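# Two arms on my table: the Hemmin bench kit

Back in August I put down the $500 deposit on a Hemmin, the two-arm bench kit that Grotonon rents out by the month, and I've been meaning to get this page up ever since. A few of you asked what it's like to live with, so it's mostly notes, grouped by subject. I paid the normal rate and the kit goes back when I'm done with it. I do like it, which I'll admit up front, but there's some grumbling further down too.

If you've never run into the Hemmin, it's a pair of smallish arms with simple two-finger grippers, a control box, a bag of cables and a login for Trurnero, the software you use to drive everything and save your runs. You bring the table. You also bring the stuff for it to pick up, and that part ended up being way more fun than I expected!

## Setting up

The arms mount along the near edge of the table, side by side, so you sit behind them and everything they reach for is out in front. I used the butcher-block table because it's the heaviest one I own. My first try was on a folding table and the whole thing swayed every time an arm stopped short (don't do that).

The brackets go on fast. Getting the two bases the right distance apart took me most of an evening. Put them too close and the elbows argue with each other in the middle, and too far apart leaves you a strip that neither arm can reach well. The manual gives a spacing, but it's for their own table, which they'd love to sell you.

Cables are my main complaint with the hardware. They're long enough, sure, but there's nothing to hold them down, so mine runs along the front edge of the table between the bases and I've hooked it with my sleeve more than once. A couple of clips in the box would've been nice, Grotonon.

## The stuff on the table

I started out very tidy, with one block and nothing else. That gets old in an afternoon, and it isn't much of a test either. These days I leave things out: wooden blocks, a stack of plates at the back, a file organizer, a round cardboard cup with odds and ends in it, a flat lime-green ring. I like having some of it in the way. An arm that can only work on a bare table isn't going to be much help in my house.

Shapes with flat sides are easy for these grippers. The fingers are long and flat too, so a block just sits there between them. Wedges are sneakier. Grab one by the slope and it squirts out, so you have to come in from the ends, and you have to have made up your mind about that before you get there. Cloth is its own hobby. You can pinch it just fine, but then it hangs wherever it feels like hanging.

## Driving it

You can steer one arm at a time or both together. One at a time feels like a claw machine that's on your side. Both together feels like patting your head and rubbing your stomach for the first week, and then one day you notice you've held something with the left and fiddled with it with the right and didn't think about it at all. I may have yelled.

Trurnero keeps every run you do and lets you tag it. I've saved 239 so far and 237 of them open the way they should. The other two just spin and spin. Support wrote back the next morning and was perfectly nice about it, and those two still spin.

The tagging screen could use some love. The tags are listed in the order you made them, with no way to sort, so "wedge" is up top and "wedge, slow" is way down at the bottom past all my typos. You can't rename a tag either. I have one called "blcok" and I guess I always will.

## Noise, light and other house things

It's quieter than my dishwasher. There's a little whine when an arm holds still with its elbow out, and if you've got a radio going you won't hear it.

Light matters more than I figured. With one lamp overhead the arms throw big soft shadows right over the middle of the table, and I kept misjudging how high the gripper was over whatever I was after. A second lamp on the far side helped a lot. Someone from the Karninthorpe maker meetup told me to go by the shadow and watch for it to meet the fingertips, and yeah, that works too.

## What I'd tell you before you rent

Ask about shipping both ways. The return leg isn't in the monthly price and it's on a different page of the site from everything else. You get 22 days to swap a faulty arm, and that starts at delivery, so don't let the boxes sit in the hall like I did.

Get the spare gripper fingers. Mine are still fine, but the pads on the tips pick up every bit of dust in the room and it's good to have a clean set while the other one's being wiped.

And skip the carrying case unless you plan on moving it a lot. The original box is sturdier, and it's free.

## Still on my list

I want to get better at stacking. The orange wedges are what I reach for most, partly because they show up so well against the wood, and putting one on top of something else needs a much slower hand than picking it up. I'd also like to try passing things from left to right, which looks so simple when the people at Grotonon do it in their clips. 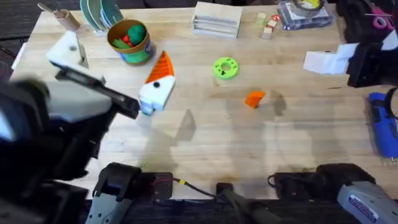 I've got the kit paid up for another month, so stacking comes first and passing after that, and I'll add to this page as I go. If you've rented one and found a decent way to keep the cable down, please write and tell me!

*Last updated 19th November*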